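Handout 6: Backups, and why I don't believe yours
Information Security for Small Offices, evening section
Instructor: Evaristo Medrano

Read this before class. Bring the worksheet from Handout 5, even if you only filled in half of it.

1. Where we left off

Last time we went over account recovery and why security questions are a poor way to prove who you are. A few of you asked whether cloud storage "counts" as a backup. I gave a short answer (mostly no) and promised a longer one. The longer one takes up most of this handout.

When I ask people if they have backups, they say yes. When I ask when they last restored a file from one, the conversation slows down. My position for the whole unit is that a backup you have never restored from is a rumor. You may be right about it. You don't know.

2. Terms

Backup: a separate copy of data, kept so that the data can be brought back after loss or damage.

Sync: keeping two or more places identical. If you delete a file in one place, it goes away in the other. If ransomware scrambles a file in one place, the scrambled file is copied over too, very promptly.

Archive: data moved out of daily use and kept for the record. Often there is only one copy, so an archive needs a backup like anything else.

Snapshot: the state of a disk or folder at one point in time. Usually stored on the same system as the original. Handy for undoing a mistake, no help when the system itself is gone.

Version history: older copies of a file kept by the storage service. Check how long they are kept. Many people assume forever and have never looked at the setting.

Retention: how far back you can go. We will fight about this one in class.

3. The usual advice, and what it leaves out

You will see the 3-2-1 rule everywhere. Three copies of the data, on two kinds of media, with one copy off site. It is decent advice and I would be happy if every office in town followed it. I have some complaints anyway.

First, it was shaped by worries about fire, theft and dead hard drives. An attacker who has your administrator password can reach all three copies if all three are online and all three accept that password. The count looks good on paper and all the copies go on the same afternoon. At least one copy should be offline or locked so that it can't be changed or deleted for a set period. Vendors call the locked kind "immutable." Ask who can switch the lock off. If the answer is "the account owner," think about who can pretend to be the account owner.

Second, "two kinds of media" is vague. Is a cloud drive a different medium from the external disk in the closet? I would say the thing you want is two kinds of failure. Would one event take both? One stolen laptop, one unpaid bill, one angry former employee?

Third, it says nothing about testing. See section 5.

4. Case: the Fukurham office

This is the case we will use for the group exercise. Fukurham is a small bookkeeping office with four staff. Dulce Figueroa manages the office, and Refugio Cortés comes in when something breaks. Their client files sat on a desktop machine that everyone treated as the server. A backup program copied the files to an external drive every night and sent a green check mark by email.

The green check marks kept coming. What the program was checking was that the job had run. In the spring someone moved the client folder to a different drive letter to free up space, and from then on the job was faithfully backing up an empty folder. It found no files, had no errors copying them, and reported success.

They found out in April, when the desktop's main disk failed. Cortés restored what he could from the drive, and the newest client files on it dated from before the move. The rest was pieced together from email attachments and paper.

Questions I'd like you to think over before class. I don't want written answers.

What would a report have to contain for Figueroa, who isn't a technician, to notice the trouble? I would start with total size and file count. A job that drops from 800 files to none should make some noise, and it is strange how many products don't.

Who owned the problem? The office thought Cortés did. Cortés billed by the visit and had never been asked to look at the backups. I don't think either of them was careless in the ordinary sense.

Would cloud sync have saved them? Probably, from this failure. Write down one failure it would not have saved them from.

5. Restore tests

There are several grades of test and people like to report the easy one as if it were the hard one.

Grade one. You open the backup program and see that files are listed. This proves there is a list.

Grade two. You restore one file to a different folder and open it. Much better. It takes a few minutes, and you should do it every month. Choose a different file each time, and not always the small text file on top.

Grade three. You restore an entire folder or database and have the person who uses it try to work with it. Databases are where the surprises live. A database file copied while the program was running may restore without a complaint and refuse to open.

Grade four. You pretend the machine is gone. Start with a clean computer, install what you need, and get to the point of doing one real piece of work. Time it. Hyun-seo Kwak's group tried this last term with a practice office of 7 machines and a target of one working day. They spent most of the morning looking for license keys, and the password manager's recovery code was stored in the password manager.

For your project you must reach grade three. Grade four is extra credit and I recommend it, though you will be annoyed.

Set aside a proper block for the group exercise, with paper copies of everything, as your pretend office has no network that evening. Phones stay in bags. Bring something to eat if you come straight from work.

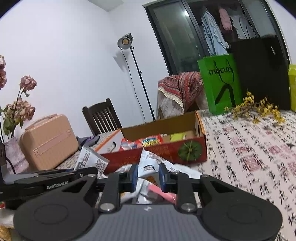
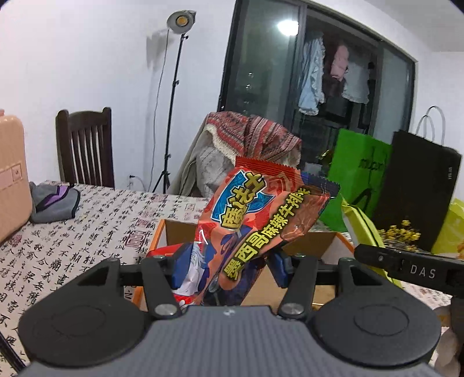
6. Reading vendor claims

We will compare two sales sheets in class, one from Vumdale and one from Cluststead. Both promise "complete protection." I have no idea what that means and I suspect the writers don't either. Mark up the sheets with the following in mind.

Recovery time. Is the number a promise with a penalty, or a figure from their own lab? Vumdale says 60 minutes. To restore what, over what kind of connection? A small office with slow internet may need days to pull its data down, whatever the sheet says. Ask if they will ship a drive and what they charge for it.

Encryption. Both sheets say the data is encrypted. Fine. Who holds the key? If the vendor holds it, the vendor (or anyone who breaks into the vendor) can read your files. If only you hold it and you lose it, the backup is noise. I lean toward holding your own key with a printed copy in a safe place, and I know people I respect who think that is reckless for a small office.

Deleted accounts. What happens to your data if a payment fails? Cluststead's sheet has this in the small type on the second page. Find it.

Ransomware detection. Treat it as a bonus. It looks for odd patterns, such as a great many files changing at once. It will sometimes miss the bad ones, and it will sometimes stop a perfectly normal year-end job. I have never seen a sales sheet give both rates side by side.

Eustaquio Camacho, who taught this course before me, used to give full credit to any student who got a written answer from a vendor to the question "What does this product not cover?" The offer stands. Attach the reply.

7. Common objections

"We're too small to be a target." A lot of attacks aren't aimed at anyone in particular. Scripts look for an open door and don't check the size of the house. Also, disks fail without any attacker at all.

"Everything is in the cloud now." Then list what everything is. Do the list by asking each person what they opened yesterday. I have yet to see one of these lists without at least one spreadsheet living on a desktop.

"Our provider backs it up." They may. They are usually protecting themselves against their own failures, so that the service stays up. Your deleting the wrong folder is a different matter, and the contract will often say so. Read it.

"Testing takes too long." It does take a while. Compare it with the case in section 4.

8. For next time

Finish the inventory on the Handout 5 worksheet. Add two columns: where the backup is, and the last time someone restored from it. "Never" is an acceptable answer and I'd rather see it than a guess.

Read the Barrera chapter on retention schedules. Skip the part on tape rotation unless you enjoy it. Barrera is too trusting about vendor logs, in my view, so come ready to argue with the last section.

Do one grade two restore on your own computer. Write down the file you picked, where the backup was, how long it took, and anything that went wrong. If you don't have a backup to restore from, make one first and wait a day.

Project groups: send me your choice of office by the start of the next session. Get permission in writing before you touch anyone's files.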